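Informe de proyecto: balance económico en un juego de gran estrategia por turnos
Asignatura: Diseño y Simulación de Sistemas Interactivos
Grupo Gollier

Resumen

El presente informe recoge el diseño, la implementación y la evaluación de un módulo económico para Mevetti, prototipo de juego de gran estrategia desarrollado durante el curso. El módulo gestiona la recaudación, el comercio entre provincias y el coste de mantenimiento de los ejércitos. El problema de partida era conocido desde la primera versión: pasado cierto punto de la partida, la facción con más provincias costeras acumulaba tesoro sin límite efectivo y el resto de facciones dejaba de ser competitivo.

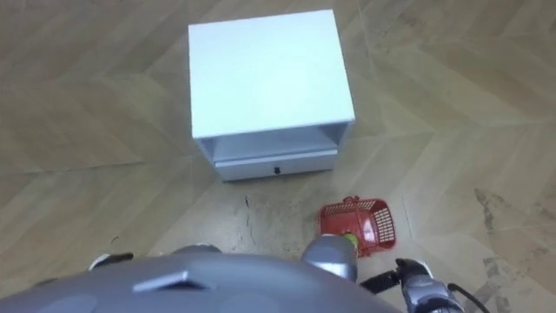
Iro, 19/2/20

1. Planteamiento

El mapa de Mevetti consta de 83 provincias repartidas entre varias facciones. Cada provincia tiene un valor de producción base, un nivel de infraestructura y una afiliación a un nodo comercial. En la versión entregada en diciembre, el ingreso por provincia se calculaba como el producto de los dos primeros valores, y el comercio se sumaba después como una cantidad fija por puerto. La fórmula era fácil de depurar, pero no incluía ningún término que creciera con el tamaño de la facción.

Se consideraron dos alternativas. La primera consistía en un tope absoluto al tesoro, descartada en una fase temprana por producir un comportamiento artificial: la IA gastaba el excedente en reclutar unidades que licenciaba al turno siguiente. La segunda, que es la adoptada, introduce un coste administrativo progresivo y un flujo comercial con pérdidas entre nodos.

2. Implementación

El motor de simulación es Ren, la biblioteca propia empleada en las prácticas anteriores. El módulo se ejecuta al final de cada turno, una vez resueltos los movimientos y los combates, en este orden: producción, comercio, coste administrativo, mantenimiento militar. El orden importa. Si el mantenimiento se descuenta antes que el comercio, las facciones pequeñas entran en bancarrota en turnos en los que tendrían saldo positivo.

El coste administrativo depende del número de provincias y de su distancia a la capital, medida en saltos sobre el grafo de adyacencia. Las distancias se guardan en una tabla que solo se recalcula cuando cambia la propiedad de una provincia o se traslada la capital. En la primera implementación se recalculaban todas en cada turno, lo que convertía esta fase en la más lenta del ciclo. 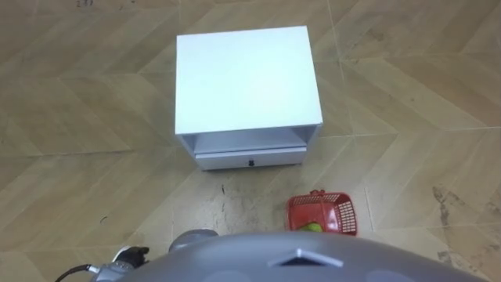 Fig. 1. Mueble blanco con cajón cerrado.

El comercio se modela como un grafo dirigido sin ciclos. Cada nodo retiene una fracción del valor que recibe y transmite el resto aguas abajo. La fracción retenida depende de la suma de puertos y mercados controlados en el nodo, no de su propietario. Esta decisión simplifica el código, aunque tiene un efecto secundario discutible — dos facciones en guerra que comparten nodo siguen beneficiándose mutuamente de sus inversiones.

Los parámetros se leen de un fichero de texto externo, de modo que una prueba de balance no exige recompilar.

3. Pruebas

Se simularon 200 partidas sin intervención humana, con la misma configuración inicial y distinta semilla aleatoria. Cada partida se registró durante 40 turnos. En cada turno se guardaron el tesoro, el número de provincias y el gasto militar de cada facción.

El coste administrativo frena el crecimiento del tesoro en las facciones extensas a partir de la mitad de la partida. Antes de ese punto, las curvas son prácticamente indistinguibles de las de la versión de diciembre. La facción costera sigue partiendo con ventaja, atribuible a la posición de su capital y no al comercio: al situarla en una provincia interior, la diferencia se reduce de forma visible.

Se detectaron dos errores durante las pruebas. El primero duplicaba el ingreso de las provincias ocupadas, que se asignaba tanto al propietario como al ocupante. El segundo aparecía al perder la capital: la distancia quedaba sin definir y el coste se evaluaba como cero. Ambos están corregidos en la versión entregada.

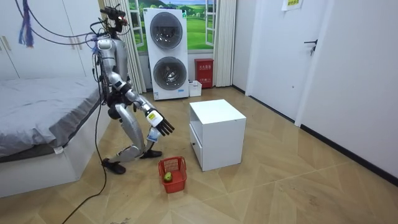
Fig. 2. Robot humanoide junto a un cesto de plástico rojo.

4. Limitaciones

La IA no conoce el coste administrativo. Decide sus conquistas con la función de valoración antigua y se expande más allá de lo rentable, por lo que parte del efecto medido puede deberse a malas decisiones y no al sistema en sí. Tampoco se han hecho pruebas con jugadores humanos. Queda pendiente incorporar el estado de guerra al cálculo de la retención en los nodos y revisar la interfaz del tesoro, que muestra el saldo final pero no su desglose.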